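Tarken grasp planner, progress report for September
To: Zanele Nel, Ostero. From: Khôi Võ

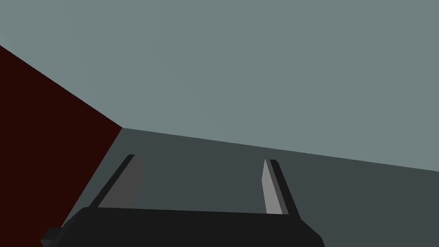
Wrist view in the simulator, fingers apart, nothing between them. Flat shading.

Short one this month, review is Monday and I'm still merging.

Planner. New approach planner is in the main branch. Old one still behind a flag, will delete once Edem signs off. Planning time down to 50 ms median on the desktop, worst case still ugly at 900. Worst cases are nearly all approaches close to a wall, where the collision checker keeps re-testing the same pair. Hòa has a cache half written.

Simulation runs. 1832 episodes finished overnight on the Plistport machines. Eight crashed, all the same contact solver error, seed saved, ticket open. Success rates not in this report, Thư found the scorer was counting a closed empty gripper as a grasp. Fixed now but everything has to be re-scored. Sorry, I know you wanted the number for the board.

Perception. Behind. Depth noise model isn't in yet so the policy is seeing perfect depth, wich makes the results look better than they should. Please dont quote the early curves to anyone.

Tooling. Replay viewer works, can scrub an episode and see planner state next to the wrist camera. Edem wrote most of it. No docs.

Spending. On plan except compute, a bit over from the re-runs. Can cover it from the travel line if you're OK with that, need a yes in writing.

Next: re-score, cache, depth noise, in that order. Hardware time at Âu not booked yet, waiting on their calender.

Khôi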